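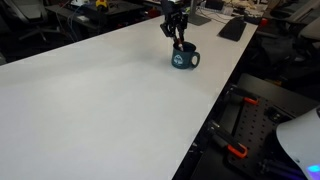 白色哑光长桌面，远端放有马克杯、显示器底座和键盘

Nimimow 长桌用升降桌架（双电机，不含桌面）

售价：2,980元（含税，不含安装）
销售：Prarnen办公家具
供货状态：黑色、白色现货，灰色需预订
页面更新：2020年11月

产品说明

Nimimow是一套为长桌设计的电动升降桌架，只包含桌腿、横梁、电机、控制盒和手控器，桌面由用户自备或另行选购。横梁可以伸缩，适配的桌面长度最长约3,000毫米。普通升降桌架多按单人桌的尺寸设计，装上长桌面以后两端悬空过多，中段容易下垂。Nimimow加厚了横梁，并在两根主梁之间增加了斜撑，长桌面的重量沿整根横梁分布，桌腿的位置也可以向外移动。

适合的用途包括并排办公、绘图、裁剪、样品整理和设备调试。只放一台笔记本电脑的小桌子用不到这个型号，建议选同系列的短款。

主要配置

电机：2台，左右桌腿各一台，由控制盒同步
桌腿：三节套管，矩形截面
横梁：可伸缩钢梁，带斜撑
表面处理：静电粉末喷涂，细砂纹
手控器：Fleneo按键式，带高度显示和记忆键
遇阻回退：有，灵敏度可调
调平脚：有，旋转调节
电源：家用单相交流电，配国标三脚插头
桌面：不含
整机保修：5年

桌架结构

两条桌腿都是三节套管，收到最低时可以配合普通办公椅使用，升到最高时适合多数成年人站立操作。套管之间装有可更换的滑块，长期使用后如果出现晃动，可以联系售后更换滑块，桌腿本身一般不需要换。

横梁中段用螺栓锁紧。松开螺栓后可以拉长或缩短，调整时请先把桌面拆下来，不要带着桌面硬拉。横梁拉得越长，桌面中段的支撑越少，较薄或较软的板材请在中间加装加强条。加强条属于选配件，颜色与桌架一致。

底脚为长条形，前后伸出，端部做了圆角。调平脚藏在底脚下面，用手就能旋转。地面铺地毯的，请先把桌子放到最终位置再调平。需要经常移动的用户可以选配带刹车的脚轮，装上脚轮以后整体会变高，最低高度也随之提高，下单前请考虑椅子扶手能不能推到桌下。

手控器

手控器由Fleneo供应，装在桌面前沿下方，左右两侧都可以安装。常用操作如下。

升降：按住上键或下键，松手即停。
存储高度：停在需要的高度，先按存储键，再按一个记忆键，显示屏闪烁后即存储完成。
调用高度：轻按记忆键，桌子自动运行到存储位置，途中按任意键停止。
锁定：长按存储键，直到显示屏出现锁定符号。再次长按解锁。
复位：把桌子降到最低，松开后再按住下键，等桌腿轻微下沉并回弹，显示恢复正常即可。

断电后重新通电，记忆的高度不会丢失。首次安装、更换电机或更换控制盒之后必须复位一次，否则左右桌腿可能不同步。

显示屏在停止操作后自动变暗。旧版手控器没有这个功能，今年9月以后出厂的都已换成新版，新旧两版接口相同，可以互换。

遇阻回退

升降过程中碰到障碍物时，电机会停下并反向移动一小段。灵敏度分高、中、低三档，出厂为中档。桌上放置较重设备的，高档可能误触发，可以改成中档或低档。这个功能不能代替人的观察，升降前仍要看一下桌下有没有椅子、抽屉柜或纸箱，墙边安装的还要留意窗台和插座盒。

桌面的选择

桌架本身对桌面材料没有特殊要求，实木、多层板、密度板和竹板都可以安装。请注意以下几项。

板材要有足够的厚度，安装螺钉不得穿透桌面。随箱的螺钉适合常见厚度的桌板，板材偏薄的请换用短螺钉。
不能直接钻孔的桌面，例如玻璃和石材，需要用转接板和专用胶固定，请先咨询客服。
两块板拼成的长桌面，接缝处必须用连接片固定，接缝最好落在横梁上方。
自备旧桌面的，请检查底面有没有残留的金属件，横梁安装处应当平整。

浅色哑光桌面反光较少，显示器和台灯放在上面比较舒服，但铅笔印和墨水印也更明显，平时用湿布擦就可以。深色桌面看得到灰尘和指纹。两种颜色在价格上没有差别，由用户按房间的光线选择。

Prarnen可以按尺寸裁切桌面，封边和开孔一并完成。裁切桌面属于定制品，下单后不能取消，请量好尺寸再提交。

桌上物品的摆放

长桌升降时，重量分布比总重量更容易出问题。较重的物品尽量靠近桌腿上方，不要全部堆在一端。显示器底座放稳，或改用夹持式支架。带水的杯子在升降前最好拿开，或者放在离电源插座远一些的位置。键盘、鼠标的线要留出余量，按桌子升到最高时的距离来算，不要按坐姿高度来算。

走线

桌架下方可以加装Geddes走线槽。槽体用挂钩固定在横梁上，不需要在桌面上打孔。插线板、电源适配器都放进槽里，从插座到桌面只留一根电源线，升降时就不容易拉扯。长桌建议装两段走线槽，中间留出控制盒的位置。控制盒不要放进走线槽里，它工作时需要散热。

Geddes走线槽单独销售，不包含在桌架价格内。颜色只有黑色和白色，灰色桌架一般配黑色。

安装

安装需要两个人，工具只需一把十字螺丝刀，六角扳手随箱附送。步骤大致如下。

在地上铺一块毯子或拆开的纸箱，桌面正面朝下放好。
把横梁拉到合适的长度，放在桌面底部居中的位置，先不要锁紧。
装上两侧的支撑板和桌腿，确认桌腿方向一致。
用螺钉把桌架固定在桌面上，再锁紧横梁中段的螺栓。
装上底脚、控制盒和手控器，接好电机线。
两人各抬一侧，握住桌架把桌子翻正。不要只抬桌面边缘。
接通电源，执行复位，然后调平。

桌面靠墙的，四周要留出空隙，升降时不能擦到墙面。电机线有两根，长短相同，接哪个口都可以，插到底会有卡扣声。

需要上门安装的，可以在下单时勾选安装服务，费用按地区计算，结算页会显示金额。没有电梯的楼房，横梁和桌腿可以分箱搬运，长桌面能否上楼请提前量楼梯转角。

包装清单

桌腿（含电机）
伸缩横梁及斜撑
底脚和调平脚
侧支撑板
控制盒
Fleneo手控器
电源线和电机线
螺钉包、六角扳手
中文安装说明

常见问题

可以装两块独立的桌面吗？
不可以。两块桌面必须先连成一体，否则升降时接缝两侧会错位。

升降时有声音正常吗？
正常运行有均匀的电机声。如果听到摩擦声或敲击声，先检查螺栓有没有松，再看有没有线缠在桌腿上。

能连续升降吗？
电机设计为间歇工作，连续反复升降会触发过热保护，手控器没有反应。断电放置一段时间后可以恢复。

左右高度不一样怎么办？
先执行复位。复位后仍然不一致的，请记下显示屏上的代码，联系售后。

以后想换更长的桌面可以吗？
可以，只要长度在适配范围内。横梁重新拉开后要再次锁紧，并检查桌面中段是否需要加强条。

能放在室外或潮湿的地方吗？
不能。控制盒和电机没有防水设计，地下室等潮湿房间请先除湿。

保修和退换

桌架、电机、控制盒和手控器保修5年，从签收当日算起。自行拆开电机或控制盒、用水冲洗、超重使用造成的损坏不在保修范围内。喷涂表面的划痕和磕碰请在签收时检查，当场告知送货人员并拍照留存。

未安装的桌架可以退货，包装需完整。已经安装过的，如有质量问题，按换件处理，配件由Prarnen寄出，旧件随原包装寄回，往返运费由我们承担。

相关配件

Geddes走线槽（黑、白）
桌面加强条
带刹车脚轮
夹持式显示器支架
Fleneo备用手控器
短螺钉包

订购时请写明桌架颜色、桌面长度、桌面厚度，以及手控器装在左侧还是右侧。批量订购和开具专用发票请在备注栏注明，客服会在工作日回复。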